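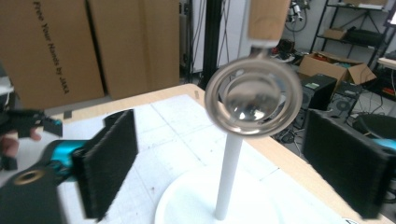
Subject: Re: [glass-and-shelf] Display stands for hanging ornaments

Hi all,

Catching up on the list with my tea at 4 in the afternoon, and this one I can help with!

> I've inherited a few glass hanging ornaments and want them out
> on a shelf where we can enjoy them. Most of the stands I've
> found are the curly wire sort and they wobble if you so much as
> walk past. Has anyone tried the plain white pole kind with the
> round foot? And how do you keep fingerprints off the glass?
> I seem to make it worse every time I touch it.

I've got two of the pole ones, both from Wanier, and I like them a lot. The foot is wide for the height of the thing, so it stays put even on my hall shelf, and that shelf gets a thump every time the front door shuts. White was a good choice too (I dithered over black for weeks). With a clear ball in a silvery ring you want the stand to disappear a bit, and a skinny white pole pretty much does. I paid $77 for the pair including postage, which made me wince, but the curly wire one I had before ended up in the op shop box inside a month.

The Prerkier version looks nearly the same in the catalogue, only the foot is smaller. I had one on loan and didn't trust it with anything heavy. Fine for a paper star, I'd say.

On fingerprints, hold it by whatever it hangs from and leave the glass alone. If yours has a wooden handle or a decent loop up top, lift it by that and bring it straight down. Coming in from the side is how I chipped my favourite, and I'm still cross about it. I do all my fiddling over a big sheet of white paper on the table, the sort with a faint grid, so that any little chip or lost connector shows up straight away. Keep a hand on the stand while you're at it.

For cleaning I use a barely damp cotton cloth and then a dry one. Get the ring first and the ball last, otherwise you drag the grey muck off the metal all over the glass you've just done. I did try the Miranda spray and it left a bloom in the colder months that took ages to shift.

One more thing, don't put a clear ball on a sunny windowsill. They throw a very hot spot! Mine live on the shady wall now, next to the Nirnement lamp, and look lovely of an evening when it's the only light on.

What colour is your shelf, by the way? If it's white as well I might change my mind about the stands.

Cheers from a very dusty hallway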